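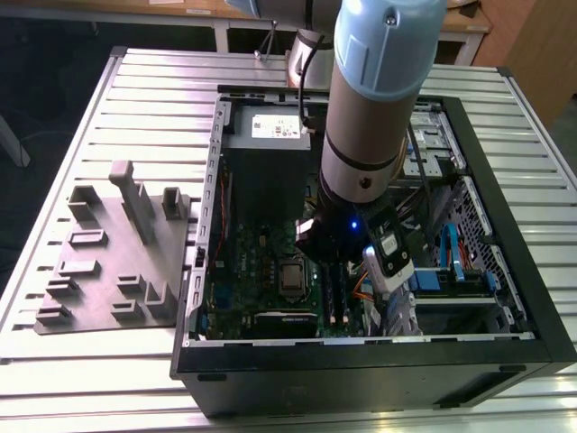 Cinzia Bianchini writes that the bathroom scale trick works fine for carry-ons, as long as you weigh yourself first and then again holding the bag. Subtract. She got caught at Noserstead with a bag two pounds over and had to wear her boots and both sweaters onto the plane. In August.

So. Bag weight, and the rest of the stuff you keep asking about before a cheap flight. Quick list, I'm flying tomorrow myself.

WEIGHING
Hanging scale beats the bathroom one. Mine is a Gimeo, new battery once a year. Hook it, lift, hold still till it beeps. Check it against a bag of sugar now and then, they drift. Weigh the bag with everything in it – charger, book, the snacks you'll throw in at the last minute.

MEASURING
Wheels count. Handles count. Lay the bag against the wall and measure to the end of the wheels, not the end of the fabric. Then cut a cardboard box down to the airline's size and keep it flat behind the wardrobe. Tisent changed their under-seat size last spring and I only had to trim one side.

Front pockets are what get you. Pack them flat or leave them empty.

LIQUIDS
Squeeze the air out of the bottle before you close it. Then a square of plastic wrap over the neck, cap on top. Contact lens cases for face cream, you need way less than you think. Label them, I brushed my teeth with sunblock once.

Solid shampoo: cut the bar in half the night before and let teh cut side dry out. Put it in a soap tin with a bit of paper towel at the bottom.

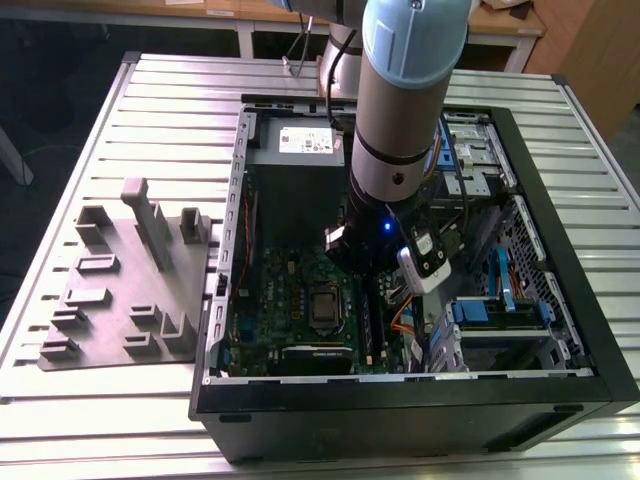

Open tower case on the work table

CLOTHES
Roll the knits, fold the shirts. Socks inside shoes, shoes inside shower caps. A dryer sheet in the shoes if it's a long trip. Wear the heaviest thing, carry the jacket – jacket pockets don't get weighed, or never have been for me.

Wrinkles: hang it in the bathroom, hot shower, door shut for 30 minutes. Linen won't care. Linen never cares.

BROKEN ZIPPER
Slider stuck, rub a candle stub up and down the teeth. Pencil works too if that's what's in the drawer. Slider skipping, it's gotten loose, so pinch both sides very gently with pliers and try again. Gentle! Too hard and it won't move at all. Missing pull tab, paper clip or a key ring.

SQUEAKY WHEELS
Pull the hair out with tweezers. There is always hair. Then one drop of silicone spray on the axle and wipe off the extra. Don't use cooking oil, it goes sticky and picks up more hair. A replacement pair is cheap if you can find the size, measure across the wheel and the bolt both. I got a pair off a stall run by Rusnák and the bolts were too short, so check before you pay.

SMELLY SUITCASE
Open dish of baking soda inside, zip it shut, leave it a couple days. If its really bad, wipe the lining with half water half white vinegar and stand it open by a window. Store it with the zipper open a few inches.

PAPERS
Screenshot the boarding pass. Print it too. Write the flight number on the back of your hand if you're flying early, I did that for the 1522 and looked at it all through the line. Put your phone number inside the bag as well as on the tag, tags rip off.

BEFORE YOU LOCK UP
Trash out. Milk down the sink. Plug in the drain so it doesn't smell when you get home. Water off if you're gone more than 4 days. Fresh sheets on the bed, best one on this page.

Plants next time. Somebody asked about ferns, I haven't forgotten – bag's still not packed.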